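Looking After a Wooden Table You Eat At Every Day

Most of the damage on a dining table comes from small things left too long. A table that gets used for breakfast, homework and the mail needs a routine you will stick to, so keep it short.

Daily wiping

Use a soft cotton cloth, rinsed in warm water and wrung out hard. If you can squeeze a drop out of it, it is too wet. Wipe with the grain, then go over the top again with a dry cloth. Skip the green scouring pads and anything sold for glass.

For grease, add a small squirt of dish soap to a bowl of water. Wipe, rinse the cloth, wipe again, dry. Soap left behind turns into a dull film that people mistake for worn finish.

White rings

A white ring is moisture caught in the finish. Leave it overnight first, as some fade by morning. If it is still there, lay a clean dish towel over it and pass a warm iron (no steam) across for 6 seconds at a time, lifting to check. Stop as soon as the ring goes. Black rings are a different problem -- the water has reached the wood itself, and that usually means sanding.

Dishes and trays

Unglazed foot rings on the bottom of plates will scratch any finish. Run a finger around the underside and you will feel the rough ones. A bit of fine wet-and-dry paper smooths them down. Trays are better with felt dots at the corners. Replace the dots when they pick up grit.

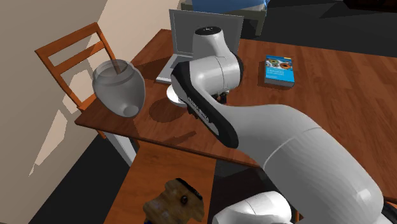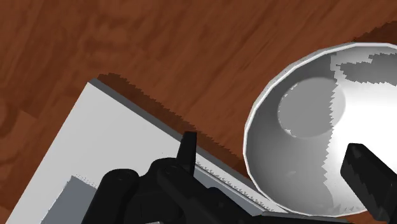
Lift things, don't slide them. Hot dishes go on a trivet or a folded towel, and a thin cloth placemat does not count.

Waxing

Paste wax is fine on most finished tables, twice a year at most. I do mine in December and again in early summer. Put on less than you think you need, wait 22 minutes, then buff with an old T-shirt until the cloth slides freely. If it drags, there is still wax to come off. Oiled tables should get more of the same oil and no wax over it.

Wipe up any extra oil and spread the rags flat outdoors to dry. Oily rags in a heap can catch fire by themselves.

Sun and heat

Move the centerpiece every week or so, or you will end up with a dark patch where it stood. The same goes for table leaves: store them flat, in the house, not in the garage. Keep the table about 9 inches clear of a radiator if the room allows it.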